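Isbridge robotics club teaches a gripper to handle cloth, one shirt at a time

Posted in School & Community, July

ISBRIDGE - The tables in the back of the Isbridge High shop room are covered in laundry this month. T-shirts, tote bags, a couple of aprons, one beach towel that keeps coming back. It is all homework for the robotics club, which has spent the first half of summer break trying to get a machine to pick up soft stuff without making a mess of it.

The club has seven members this summer, down from last year. They meet mornings from 9 to noon, later if somebody brings lunch.

The goal is a regional student contest called the Pruven Challenge, held at the Galang Center in the fall. Teams get a pile of mixed fabric items and a time limit. The robot has to take hold of each item, lift it clear and set it down in the right bin. Past years it was blocks and cans. This year cloth, and a lot of teams are grumbling.

"Blocks stay the same shape. A shirt is a different shape every time you touch it," said Lorna Dizon, a rising senior and the club's captain. "We lost two weeks just finding that out."

Instead of writing out every move in code, the students are showing the robot how. One of them holds a gripper in the hand, does the job the way a person would, and the camera on the tool records it. Do that enough times and the software has something to learn from. The club calls each recording a demo. By the end of last week they had 556 good ones saved, plus a folder of bad ones nobody wants to delete.

A good demo is short. Come in low, open the fingers, close on a fold, lift, stop. The bad ones are mostly people going too fast, says Marilou Navarro, who checks the clips in the afternoon at home and sends the list back by text. Or a sleeve over the lens. Or someone talking and forgetting to press stop.
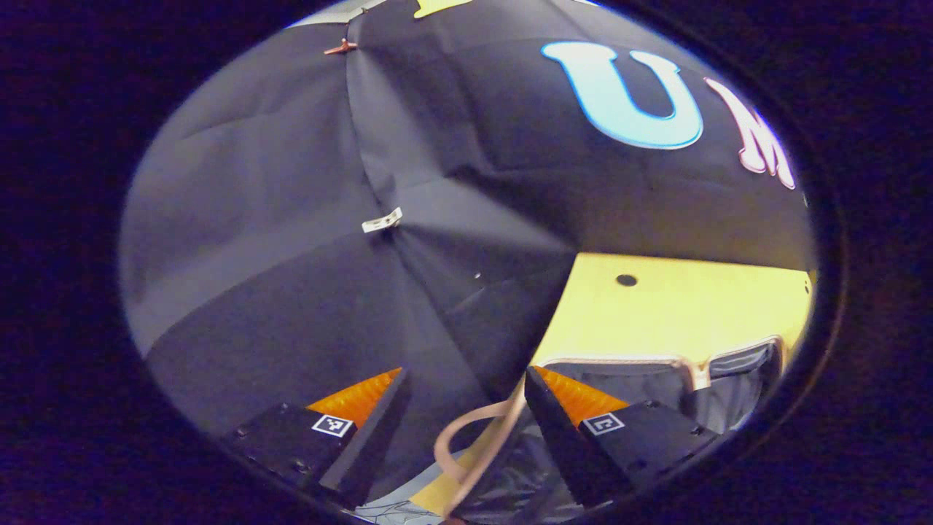 The fingers of a hand-held gripper near black printed fabric at the Isbridge High shop room.

Dark fabric has been the hardest part so far. Folds are tough to pick out on it, and the early version of the program would grab at shadows. Students have been adding more dark items to the pile and moving the lamps between runs. Printed shirts help a bit, Dizon said, since the lettering gives the program something to go on. Plain black is still a coin flip.

The finger pads got a lot of argument too. The first set, printed at the school, was too smooth and shirts slid right out. The club switched to ridged pads in orange and has stuck with them. There was a vote on the color. It was close.

Money is tight but not awful. The club raised $2,725 over the spring from a car wash, two bake sales and a gift from Trorkness, the machine shop out by the rail yard. Most of it went to motors and a used computer. Entry fee is paid. Travel is not, and parents are working on that one.

Trorkness also let the students use its drill press for the mounting plates, with shop foreman Justinas Ots standing by.

"They came in with a drawing on notebook paper and it was a pretty good drawing," Ots said. "I fixed one hole. They fixed the other one after they went home and measured agian."

Coach Lilibeth Fajardo, who teaches geometry during the school year, said she tries to stay out of the way. She unlocks the door, signs the safety sheet, and asks annoying questions. Her word, annoying. This week's question was why the robot does fine with a shirt in the middle of the table and badly with the same shirt near the edge. Answer, after a morning of looking at clips - nearly all of the demos were done in the middle of the table. So now everybody has to do edges.

"That was a boring day and probably the most useful one we had," Fajardo said.

Not every student came in for the robot. Angelica Buenaventura signed up because her older cousin was in the club and she needed something to do before noon. She had never used a screwdriver for anything but a bike. Now she runs the bench on demo days, lays out the fabric, calls start and stop, and keeps the log, which is a spiral notebook with a coffee ring on it.

"I like the towel," Buenaventura said. "The towel always works. I put it in when people are getting mad."

In a test run at the end of last week the robot cleared 40 items in one sitting, the club's best so far. Dizon said the score would have been higher except for a tote bag with long straps that got picked up twice and dropped twice. Contest rules let a team try again after a drop but the clock keeps running.

Straps are next on the list. So are zippers, which scratch the pads, and anything with a drawstring. After that the team wants to work on speed. Right now the arm waits a full breath before each lift, longer than it needs to, and the students would rather fix that late then rush it and start dropping things again.

There is also the matter of the bins. Contest rules call for three, and the club has been practicing with two and a cardboard box. The box does not slide like a bin does, so a few of the place moves may have to be done over. Navarro is keeping a list of which ones.

The club will take a week off at the end of July while the shop room floor gets done, then go back to the same morning hours until school starts. Fajardo said new members can still join, no experience needed, any grade. Students under 16 need a signed form for the power tools. Forms are in the front office, which is open until 2 p.m.

Fabric donations wanted: clean, please, and with no pins or broken zippers. Black and navy shirts most of all, any size, stains ok. There is a drop-off bin inside the shop room door on club mornings. Items will not be returned.

An open practice for families is planned for August, time to be set. Check the board outside the gym or call the front office.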